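FOR IMMEDIATE RELEASE

Flenport's old office computers are getting a second life, and we could use your spare parts

Hi, everybody! I'm Yolandi Rampersad, I look after the Dudás Reuse Workshop here in Flenport, and I get to write the announcement this time (Barnabás did the last one and says it's my turn until further notice). The short version: starting in October, we're taking in retired desktop towers from any office, school or household in town, fixing up what we can, and handing the finished machines to families and small clubs that need one. The long version is the rest of this page.

We've been doing a smaller version of this for a while, mostly with whatever people dropped off at the side door. Last season that came to 82 finished computers, which made us pretty proud until Ngan-ling Chiu showed us the waiting list. It had 325 names on it. So we went looking for help, and the folks at Gilance, the insurance office over on Peltside, said yes to giving us their whole outgoing lot of desktops. They also threw in shelving, a label printer and a very heavy box of screws, and we love them for it!

Most of what comes in is the big, roomy kind of tower, and I have a real soft spot for those. You lay one on its side, take off the panel, and everything is right there where you can get at it. The blue latches on the drive bays mean you don't need a screwdriver to get a hard drive in or out, and if you've ever dropped a tiny screw into a computer you know how happy that makes me.
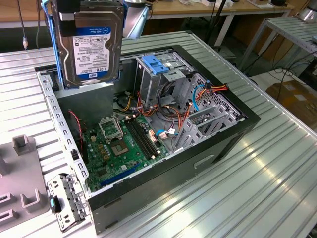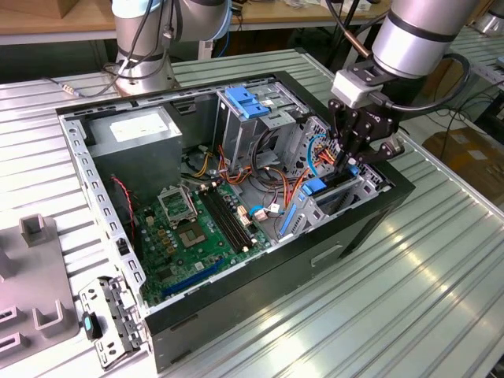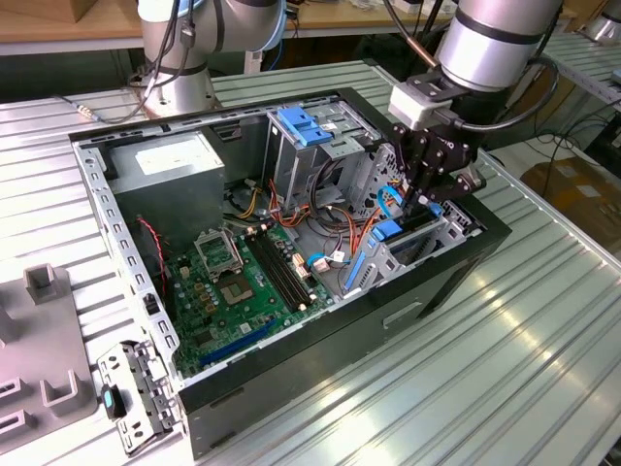 Dudás Reuse Workshop | Hardware Bench Team
An open tower on the bench, with its processor socket empty and its drive wiring in view.

The drive in the first picture is a 1.0TB WD Blue in a blue plastic caddy, and a terabyte is plenty for homework, photos and a few years of tax papers. We like to reuse drives whenever their owners are okay with it. Every drive that reaches us gets wiped before anything else happens to it, and then it goes through a long test that Yuto Nishimura runs overnight. If a drive fails, it's out, and we put it in the shredding bin. I know handing over an old hard drive makes people nervous (it makes me nervous too), so if you'd like to take yours out and keep it, please do. We'll happily take the tower without it. Just leave the caddy behind if you can, because those are a pain to replace one at a time.

Now, the wish list. A lot of towers come to us missing bits, and processors are the big one. People pull them out to sell or to use in something else, and then the rest of the computer sits in a closet for years. So if you've got a desktop processor in a drawer, even an old one, we want it! Same with memory sticks. Please wrap them in something antistatic if you have it, and write down whatever you know about where they came from. "Dad's old computer, worked fine in the spring" is a perfectly good note and has saved us hours more than once.

We can also use SATA cables, and I mean any color. Emese Boros keeps trying to get us to stick to one color for data cables so the beginners can follow them more easily. She has a point, but we use what we get, and the inside of a lot of our towers looks like a bowl of colored spaghetti. It all gets tied down before the side panel goes back on.

What we can't take: laptops with swollen batteries, tube monitors, and printers. I'm sorry about the printers. We've all got one we want to get rid of, and I have two.

If you'd rather help in person, the bench opens at 6 in the evening and we're usually sweeping up by nine. You have to be at least 14, and anyone under 18 needs a signed form from a parent. You don't need to know anything about computers. New people start with sorting cables and cleaning cases, then move on to swapping drives, and after a few visits Yuto will sit with you while you put a whole tower together. We have room for about 30 people on the bench roster this season, so let us know soon if you'd like a spot.

Want a computer? Ask at the front desk for the request form. It's one page, we don't ask about your income, and you can fill it out right there at the counter. People already on the list don't need to sign up again, and your place hasn't changed. Each computer goes home with a keyboard, a mouse and a power cord, and a monitor when we have one to spare.

Drop-offs go to the side door on Peltside, same as always. Ring the bell and give us a minute, as it's a long hallway. Offices with more than a carload should talk to Barnabás Kerekes first so he can clear some floor.

Press questions can come to me, Yolandi Rampersad, at the workshop's front desk. Reporters are welcome to stop by on a bench evening, and we'll find you a stool.

###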